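A March Visit to the Avberg Finishing School

I have wanted to see the workshops at Avberg ever since I bought my first Després table, so when the open day came up in March I booked the early train to Trosside and took the bus from there. What a place! The school sits in an old grain store by the river, and you smell it before you see it – beeswax, turpentine and something like burnt sugar, which turned out to be shellac warming on a stove.

The tour started at 10 in the lumber room, where boards are stacked to the rafters with the year they came in chalked on the ends. Our guide let us lift a plank of walnut and then one of poplar the same size, and I nearly threw the poplar over my shoulder. Some 130 people had signed up for the day, but they took us around in groups of 8, so there was plenty of time for questions (I asked far too many).

Upstairs is the veneer library. I could have stayed until dark. Drawer after drawer of thin sheets, 100 kinds of wood in all, and you are allowed to touch nearly everything. The bird's-eye maple from Zerthorpe was my favorite, with the plum a close second.

Then came the part I had been waiting for, the talk on repairing worn surfaces. The teacher's rule is to look along the wood from a low angle before opening a single can. Fine scuffs often sit in the finish and can be rubbed out, while a scratch that catches your fingernail needs filling. Pale smears may only be residue, so clean first and decide later. I have been sanding things that only needed a wipe – for years!
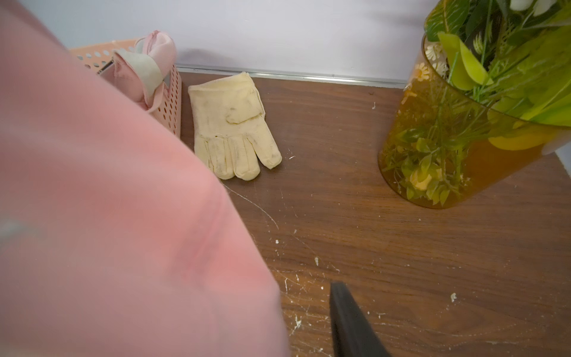

Lunch and getting home

The canteen does a very good leek soup and an even better plum cake. Get there before noon, as the cake goes fast. The shop sells wax by the tin and offcuts by weight, and I came away with a bag of cherry scraps I have no plan for yet. The last bus back to Trosside leaves at 4:40 from the bridge, on the far side of the river from the school.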